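About > Who we are > Our story

Mokoena is a knitting and mending school. We teach people to make sweaters, fix sweaters, take apart sweaters that went wrong and start over, and we have a wonderful time doing it. If you have never held a pair of needles, come on in. If you learned from a grandparent and forgot everything after the purl stitch, you are in very good company here!

How we got started

The school was founded by Sarita Lodhi and her brother Girish, who grew up in a house where the knitting basket moved from room to room with whoever was using it. Sarita was teaching evening classes in a borrowed library room and kept running out of chairs. Girish had just left a job in textile buying and knew a great deal about yarn and very little about teaching. They signed a lease one March, painted the walls themselves (the back hallway still has two shades of white in it, depending on which can ran out first) and opened with one class, Beginner Scarves, which filled up before the sign was hung.

The name is the street we started on. We moved after our fifth year and kept it.

What we teach

Beginner classes run for 5 weeks and end with a hat. We switched from scarves to hats a while back, and we're so glad we did. A scarf is a lot of the same thing, and plenty of people lost heart somewhere past the middle. A hat teaches you to cast on, knit in the round, decrease and finish, and then you get to wear it home.

After that it opens up. Abhishek Sachdeva teaches colorwork and our very popular class on reading charts. Shalini Katiyar teaches sweaters from the top down, including how to measure a body that is not shaped like the one in the pattern. She is a big believer in trying things on as you go, so her classroom is usually full of people wearing half a sweater.

Ramesh Bisht runs the mending program. Ramesh came to us as a student with a moth-eaten cardigan and a lot of questions, and he now knows more about elbows than anyone we've met. Swiss darning, reknitting a cuff, picking up a dropped stitch from 30 rows down, replacing a neckband that has given up: he loves all of it, and it is very hard to sit near him and not start loving it too.

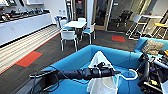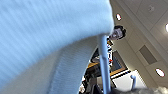 The blue sofa, and some blue ribbed knitting.

The yarn library

We are very proud of the yarn library. It started as a shelf of leftovers and has grown to 619 skeins and part-skeins, sorted by weight and then by color, with a swatch tied to each one so you can feel how it knits up. Members can borrow from it for samples and practice pieces, and anyone doing a repair is welcome to come and look for a match. Finding the right blue for somebody's twenty-year-old pullover is one of the best feelings there is.

If you have yarn to give, we'd love it. Please wash anything that has been in a basement or attic, and leave the label on if you still have it. We can't take cones at the moment, but do ask again later in the year.

Our patterns

Two of our own patterns came out of class projects and have gone a lot farther than we expected. Skustiden is a plain raglan pullover with a deep ribbed hem, written in 33 sizes counting the children's ones, and Shalini rewrote the sleeve section so many times that the final version reads like a friendly letter. Miltatent is a blanket worked in strips, made for people who want something to knit while they talk. Both are available on paper at the front desk. We print them in large type.

Cundo, our open knitting night, is where a lot of this gets worked out. Bring whatever you have on the needles and sit anywhere. There's tea, there's usually cake, and there is always somebody who has been exactly where you are with that sleeve. You don't have to be enrolled in a class to come.

How we like to do things

Classes are small. We teach left-handed knitters as left-handed knitters, with their own handouts. We teach both English and continental styles, and we have never once settled the argument over which is quicker. If you fall behind, tell your teacher and come to Cundo, and somebody will sit down with you until you've caught up. Missed classes can be made up in the next session at no charge.

We lend needles to beginners for the whole course. Please don't buy a full set before your first class! You may find you prefer wood, or metal, or a shorter cable, and it's much nicer to find that out with ours.

Come and see us

Fall registration opens August 27, 2026. You are welcome to stop by before then, look through the yarn library and sit in on a class if the teacher has room. Ask for Sarita or Girish at the desk. If neither of them is there, try the mending room.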